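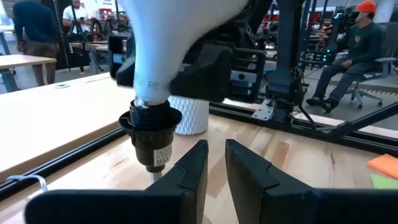
Workshop Tips: Working Next to the Arms
16/08/2022 | By the Bench Notes editor

Home Bench Tips Tools Lighting Storage Older Posts

I repair and finish table lamps for a living, and for most of this year the shop I work in has been handing pieces of that job to robot arms. Readers keep asking whether they should want the same thing. My answer is mostly no, or not yet, but the arms are on a lot of benches now and you may not get a vote. So these are tips for the person who has to share a table with them. Start with what the job looks like when a machine does it: one gripper clamps the bulb, neck down, and brings the narrow end into the black socket, which stands upright on its stem. A person does that while thinking about lunch. The machine needs the lamp put where it expects it, and putting it there is now somebody's work.

Mark where the base goes. Ours is round, so it can sit at any angle and look fine. Pencil the outline on the table, then put a tick on the outline and line up the same feature of the base with it every time. Tape works too but it creeps, and it leaves gum that you will be cleaning off with mineral spirits at the end of the shift.

Read the socket label before you load a box of bulbs. A person picking up a bulb will often notice that the wattage is too high for the fitting. Do not assume the arm will. We had a carton of 300 bulbs at Wolness that went to the wrong bench, and it was a new hire with a habit of reading boxes who caught it. The salesman from Weltirari had told us checking would be the first thing to go away. It has grown.

Teach hands first. If you are training people, let them seat bulbs by hand for a week before they go anywhere near the controls. You want them to know how a thread feels when it is crossed — a slight tilt, then it binds too early. Back it off a turn and start again. Never force it. Someone who has only watched a screen will let the machine keep turning.

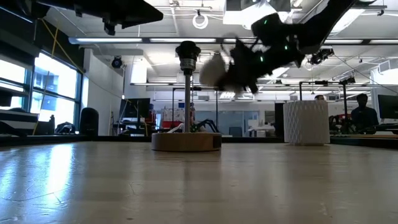

The bulb, a blur just right of the black fitting. Keep your hands out until the arm has stopped.

Protect the table top. Pale wood shows every scuff, and a lamp base that gets nudged across it all day will leave thin curved scratches. Felt pads under the base help the wood but let the base slide, so I use thin cork. If the finish is already marked, rub it with 0000 steel wool and paste wax, going with the grain. Wax buys you a month or so. Deep ones need sanding, and then you get to draw your outline again.

Watch the glare. A big window and a glossy top will throw a bright streak right across the work, and people squint at it for hours without complaining. We hung a cheap roller shade in the Ovholm room and the headaches got fewer. Management had budgeted for the arms and for the rails. The shade came out of petty cash.

Route the cables before you route anything else. Overhead is better than along the floor. Leave slack at the joints and none where people walk.

Keep your own log. The demo figure we were given was 513 bulbs seated in a shift. On a good day I write down 200, and that includes the ones I finished by hand. I am not saying the other number is a lie, only that I never saw what they counted. Write down stops, and write down who cleared them. When the talk turns to how many people the bench needs, you will want that on paper.

Take the break. Standing by and waiting for a machine to need you is tiring in a way that doing the job never was. You cannot get into a rhythm. We fought for 15 minutes off in every stretch at the bench and got it, and if your shop is bringing in arms, ask for it at the start, in writing, along with who gets the jobs that are left over.

The Šimkus shade rings I promised to cover will have to wait for the next page. The short version is to soak the rust in white vinegar overnight and dry them right away, or they will flash over again by morning.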